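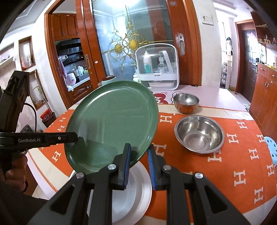

A green plate held between the fingers of a hand-held gripper at the table-clearing demonstration, Lilovside open day.

The Lilovside open day is a yearly public event at which people can watch and try equipment used to teach household tasks to robots. It is run by Skamia, a small robotics workshop, and takes place in January in an ordinary furnished home. Visitors are taken through in small groups and see tableware and other household goods being handled with hand-held grippers.

Background

Skamia began as a repair business for factory conveyors and moved into household robotics after taking on a contract from Inov, a maker of kitchen fittings. Inov wanted to know which of its products could be handled by a machine with two fingers. The first open day was held for the families of staff. The following year it was opened to the public, and 292 people came over the course of the event, more than the house could comfortably hold. Booking has been required ever since.

The event is organised by Iason Makris, who joined Skamia as a technician and later became responsible for its training work. Makris chose a lived-in home over an exhibition hall on the grounds that tables, doors and shelves in real homes vary a great deal, and that visitors ask better questions in a room they recognise.

Format of the visit

Each visit lasts 90 minutes and is divided into three parts: a short talk, a demonstration at the dining table and a period in which visitors may try the grippers themselves. Groups are limited to five people. The first group goes in at 10 am and the last at 4 pm, with a break at midday when the batteries are changed.

The talk is given standing up and covers how the movements of a person's hands can be recorded and used as training material. It includes a few minutes on failed attempts, which Skamia keeps and labels along with the successful ones. Recordings made by visitors are deleted at the end of the day unless the visitor has signed a consent form.

Table demonstration

The demonstration at the dining table is the best-known part of the event. A member of staff works with a gripper in each hand, using round plates and stainless steel bowls set out on a patterned tablecloth. The usual tasks are lifting a plate by its rim, stacking one plate on another, placing a small bowl inside a larger one and clearing everything to one side.

Plates are harder to pick up than they look. A plate lying flat leaves little room for a finger beneath the rim, so the operator often has to tilt it before it can be lifted clear. The fingers of the grippers have ridged blue pads on their inner faces, and the operator shows how the hold changes when a plate is pinched near the edge or further in. Glossy and matte plates are compared, and so are plates of different weights.

Steel bowls are used for a different reason. Polished metal reflects the room and the operator's hands, and this can confuse software that relies on camera pictures to find the edge of an object. The tablecloth is left in place for much the same purpose – a printed cloth gives the software more to sort through than a bare table top.

Visitor session

After the demonstration, visitors take turns with the grippers for up to 30 minutes per group. They start with one gripper and move on to two if they wish. The most common difficulty is judging distance, as people tend to close the fingers before they have reached the object. Children may take part with an adult beside them. Breakages are expected, and replacement tableware is supplied by Koutsoukos, a local wholesaler that has supported the event since its second year.

Reception

Local coverage has been mostly favourable, although one early report complained that there was no moving robot to see. Makris replied that the event was meant to show the work that comes before one. A short film of a robot arm stacking dishes at the Skamia workshop was later added to the end of the talk.

Some teachers have asked for a version that could be taken into schools. Skamia has lent out a pair of grippers for this purpose, but has not set up a regular programme.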